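Speaker notes – Oltow scene pack review
Kamrul Munshi, 2019-05-31

Slide 1: What we looked at
Oltow is a paid pack of simulated home rooms for two-arm robots. Wickramasinghe asked for a buy or skip answer before the license comes up in January.
Show the three views, then wait a moment before talking. People will want to look.

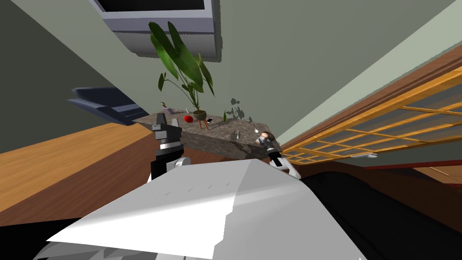
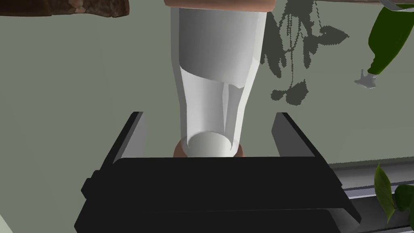
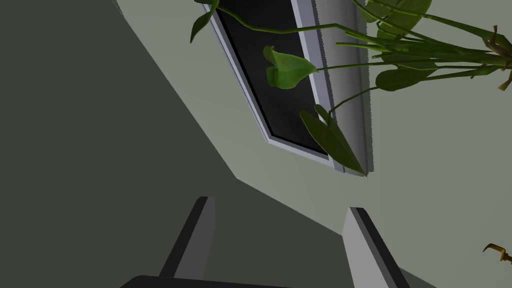

All three come from one session in one room.

Slide 2: Views
Say which is which. The first looks out over the robot's white body cover, with both arms reaching toward the stone counter. The second and third are close to a gripper, with the fingers open in both.
Point at the plant shadow behind the white object in the second view. The edges are jagged. Fine for our use, but someone will ask.
The views are steeply tilted. Anyone labeling by hand needs time to get used to that.

Slide 3: Props
Counter in the first view: apple, potted plant, small silver spoon. Good mix of sizes. The spoon is the one I would test with first.
Leaves hanging near the open fingers, as in the third view, are useful for us. Our old Horau rooms had bare walls and no plants at all.

Slide 4: Cost and setup
1115 per seat per year. We need 2 seats.
Install took 21 minutes on the Gadura workstation. Rooms load in 15 seconds once cached.
Support answered both of my tickets. The second answer was a link to the manual – and the manual page was out of date.

Slide 5: What I did not test
Soft objects, liquids, more than one robot in a room. Do not guess if asked.

Slide 6: Recommendation
Buy two seats for one year. Keep Horau running until the old tasks are moved over.
Leave time for Wickramasinghe's questions on the license terms.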